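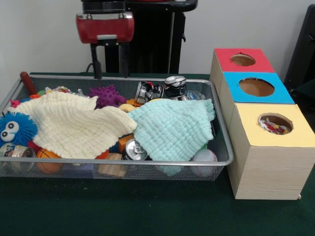

The mesh tray, with both muslin cloths on top and the puffer guy keeping watch from the left.

The Everything Tray: A Little Gallery

Posted Mar 7, 2024

Hi again! A few of you asked for the tray after I mentioned it in the Koromico swap thread, so it gets its own page. If you're new, I keep one big tray on the green felt table and everything small and homeless lands in it. Toys, cloths, empties, balls that rolled under something. Then, when it's properly full, I tip it out and sort the whole lot in one go. I used to sort every evening and I hated it. Now I let it pile up and I kind of look forward to it (I know, I know).

There's only the one picture this time, so I've put my notes on the contents underneath it in no real order. Click it for the big version if you like peering into other people's clutter. I do!

The cloths
Cream and pale mint, both muslin, both with that crinkly texture I can't resist. They always end up on top because they're the last thing I throw in, and then I can't find anything under them. The mint one has a corner hanging over the front rim, which is how it spends most of its life. Yuxi Xie got me into muslin years ago and I've never gone back to terry. It folds down to nothing, it dries fast, and it doesn't mind being balled up with a bunch of toys. I never iron mine. Yuxi does, and we've agreed not to discuss it.

The blue puffer
All tendrils and googly eyes. I have a real soft spot for this one. Puffers are terrible for picking up lint, so mine get a rinse in a bowl of lukewarm water with a drop of dish soap and then a good shake outside. Pat the eyes dry with a cloth, don't rub them. I rubbed one once, back in July, and very nearly ended up with a cyclops.

The purple spiky ball
Just behind the cream cloth. It's the one thing in the tray that every visitor picks up, grown-ups included. Attila Fodor held on to it through an entire dinner at our place and I had to ask for it back at the door. I do the nubs with an old toothbrush. Takes no time.

The cans
Yes, crushed cans, two of them along the back, one on its side and one standing up. They go out with the recycling when the tray gets sorted, along with the clear plastic bottle next to them. I've been told I should have a separate bin for empties. I had one. It was 11 steps away in the hall and I never walked there, so now the tray does that job too.

The wooden handle
Reddish brown, poking up at the back left corner. I like things with handles in the tray because you can grab them straight out and the pile shrinks a bit. Anything long goes in upright along the back for that reason.

The little bright ones
Pink, orange and green, and one with patches of red and yellow, all bunched up at the back left behind the cream cloth. These are the ones that go missing. My fix is a drawstring bag from the Nonine sale, which cost me 50 cents and has saved me so much crawling around on the floor. Small stuff goes in the bag first, before I touch anything else.

The tray itself
Silver metal mesh, rounded rim, nice and wide. Get mesh if you're buying one! Crumbs and grit fall right through and you can carry the whole thing to the sink and rinse it. The felt does catch whatever falls, so I run a lint roller over the table afterward. Dark green hides a lot, for better or worse.

How the sorting goes, for those who asked: cloths off and straight to the wash pile, small toys in the bag, empties out, then balls and soft toys into their own baskets. It takes me 30 minutes with a podcast on, a bit less if I don't stop to play with things. I wash the muslin on cool and hang it over the back of a chair.

Next gallery will be the craft drawers at the Prastcombe place, if Attila lets me in there with a camera. I've got 8 drawers on my list and I already know the third one is nothing but ribbon. If you've got a tray, a bowl or a bucket like mine, send me a picture through the contact page and tell me what's at the bottom of it!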